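Gripper stops and dropped boxes: your questions

Why did my Prestum stop halfway through a box pick?
We're sorry, we know how annoying this one is! After the June update, some two-arm benches began closing the fingers too early, pressing on the top of a box and then stopping with fault 200. Please leave the box alone until both arms have been switched off at the wall, even if everything looks perfectly still.

Can I just clear the fault and carry on?
Please don't, tempting as it is. Clearing it lets the arm finish the move it had started, and that may be toward your hand. Power down, wait 2 minutes, take the box away and then run the homing routine from the panel.

Do I need to send my gripper back to Howlader?
Usually not. If the fingers open evenly and the fault stays away after homing, you can keep working. If it comes back, or one finger lags behind the other, write to us and we'll happily send a new pair.
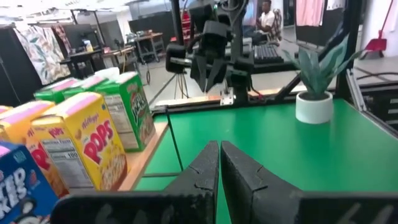
Care and inspection

Scuffs and small notches near the upper edges of the fingers are a fair reason to take a closer look, especially before a session with light cereal boxes like the Apple Jacks and Pops on the tray. Run a fingertip along each one (power off, please!) and swap the pair if you feel a crack.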